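양팔 로봇 파지 파이프라인, 모델을 바꾸기 전에 점검할 것들

읽는 시간 6분
검색어를 입력하세요

글: Sena Ametepe

파지 성공률이 안 나오면 다들 정책 모델부터 갈아치운다. 나는 그 순서를 믿지 않는다. 지난 April 이후 Korletey 저장소에 올라온 실패 로그를 읽어 보면 모델 탓으로 적힌 것 중 상당수가 시간 동기화나 좌표 변환 문제였다. 데모 영상만 보고 도구를 고르는 습관도 같은 이유로 말리고 싶다. 아래 순서는 Zellum 런타임과 Trovgate 플래너 기준이지만 다른 조합에서도 크게 다르지 않다.

1. 타임스탬프부터 본다

머리 카메라와 손목 카메라가 같은 시계를 쓰는지 확인한다. 드라이버가 찍는 시각이 촬영 시각인지 수신 시각인지도 따로 확인해야 한다. 문서에 "동기화 지원"이라고 적혀 있어도 그대로 믿지 말 것. 팔을 천천히 흔들면서 관절각 기록과 영상을 겹쳐 보면 밀린 정도가 바로 드러난다. 프레임 1,000개를 받아 지연의 중앙값과 최댓값을 둘 다 적어 둔다. 평균만 적은 보고서는 쓸모가 없다.

2. 물체 목록은 까다롭게 짠다

상자만 늘어놓고 얻은 인식 점수는 참고하지 않는다. 목욕용 망사 볼처럼 윤곽이 흐트러진 것, 짙은 색 튜브처럼 세워 둔 것, 바구니 안에 기울어져 있는 것을 섞어야 분할 모델의 버릇이 보인다.

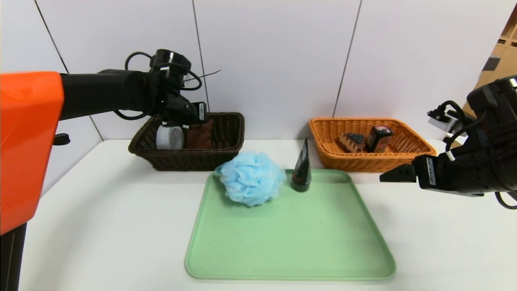 깊이 카메라를 더 좋은 것으로 바꾸면 망사 물체도 잘 잡히나?
대체로 기대만큼은 아니다. 구멍 뚫린 표면에서는 센서가 좋아져도 깊이값이 앞뒤로 튀기 때문에, 분할 마스크 안쪽의 깊이를 하위 백분위로 잘라 쓰는 후처리를 먼저 넣어 보는 편이 싸다.

3. 두 팔의 작업 영역을 나눈다

Trovgate는 기본값으로 양팔을 하나의 계획 문제로 푼다. 그럴듯하지만 느리고, 실패했을 때 어느 팔 때문인지 알기 어렵다. 먼저 arm_mode를 split으로 두고 가운데에만 공유 구역을 설정한다. 공유 구역에는 잠금을 걸어 한 팔씩 들어가게 한다. 이 상태에서 안 되는 작업은 동시 계획으로 바꿔도 안 되는 경우가 많았다.

충돌 여유는 처음에 3cm로 잡고 줄여 나간다. 반대로 하면 그리퍼 케이블을 먼저 해먹는다. 케이블은 URDF에 없는 경우가 대부분이니 손목 둘레에 캡슐 하나를 직접 추가할 것.

4. 손목 시점은 따로 검증한다

손목 영상은 접근 단계에서 빠르게 변한다. 머리 카메라에서 맞던 검출기가 여기서도 맞을 거라는 가정은 버린다. 케이크 조각에 블루베리가 다닥다닥 얹힌 물체라면 조각 전체를 하나로 잡는지, 열매를 따로 떼어 내는지부터 확인한다. 그리퍼 손가락 마스크도 제대로 빠지는지 본다. 검은 손가락이 화면 아래쪽을 넓게 차지하면 검출기가 그쪽에 엉뚱한 상자를 치기 쉽다.

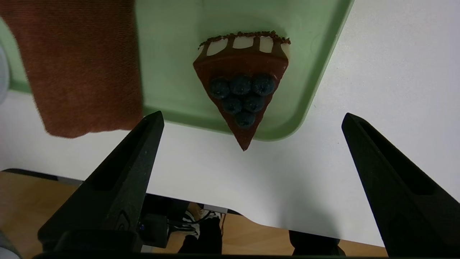

손목 카메라 캘리브레이션은 얼마나 자주 다시 해야 하나?
그리퍼를 분리했거나 충돌이 있었다면 그때마다 다시 한다. 그 외에는 고정 마커로 재투영 오차를 매일 한 번 재고, 기준값을 넘을 때만 전체 절차를 돌리면 된다.

5. 재생 테스트를 통과해야 바꾼다

여기까지 끝났으면 Drunico로 기록한 에피소드 9개를 같은 설정으로 재생한다. 로봇은 움직이지 않고 인식과 계획만 돌린다. 같은 입력에 다른 계획이 나오면 난수 시드나 스레드 순서가 새고 있는 것이다. 이걸 잡지 않고 모델을 비교하면 무엇이 좋아졌는지 말할 수 없다. 새 모델이 낫다는 주장도 이 로그와 함께 올라오지 않으면 나는 검토를 미룬다.

재생 도구의 --strict 옵션은 경고를 오류로 바꿔 준다. 기본으로 꺼져 있으니 켜고 돌릴 것.

최종 수정 07/01/2026
공유 9 댓글 3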